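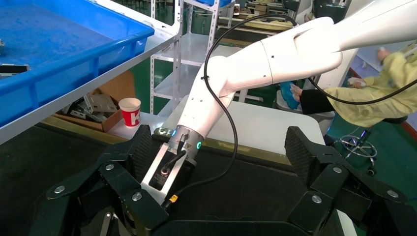 Wrist view with the jaws open; second arm at center, operator seated at right.

Skuneo two-finger gripper: evaluation unit, comments invited
Equipment Review board, Trendosham user forum

aqeel_orakzai
Our department has had the Skuneo gripper on evaluation since May. The kit was supplied by Mengal at a quoted price of $2,740, including the wrist camera, the mounting plate and one set of spare pads. Members considering the same purchase are invited to post their findings below.

Our assessment to date is favorable. The knurled pads hold small metal brackets securely at the default force setting. Installation took one technician 3 hours, most of it spent on cable routing. The printed manual does not cover routing for a cell in which two arms share a table.
Aqeel Orakzai

benchfour
Thank you for the report. I must disagree on value. The Brultik unit we purchased last year was less expensive and arrived with a complete cable kit. Loose cable near a working arm is a matter the supplier should settle before shipment.

r.latham_cell2
The Brultik kit includes cable clips, but its pads are smooth. We replaced ours after repeated slips on plated parts. A direct comparison should include the cost of replacement pads. Ours were $179 per set.

benchfour
That is a fair point regarding plated parts. We handle molded plastic only and have had no slips. I maintain that an incomplete manual is a serious fault at this price.

qa_northbay
Could the original poster state whether the screws in the finger links have required tightening? Our site is required to record this for any gripper used with an operator at the table.

aqeel_orakzai
We check them at the start of each shift. Two screws on the left finger required tightening in the first week, and none have since. Mengal advised a thread-locking compound, which we have not yet applied.

r.latham_cell2
I would apply it before the evaluation ends. Please also confirm whether the warranty remains valid afterward. Our supplier's written terms were unclear on that question.

aqeel_orakzai
I have submitted the question to Mengal in writing and will post the reply in this thread. The cable routing concern raised by benchfour was included in the same letter.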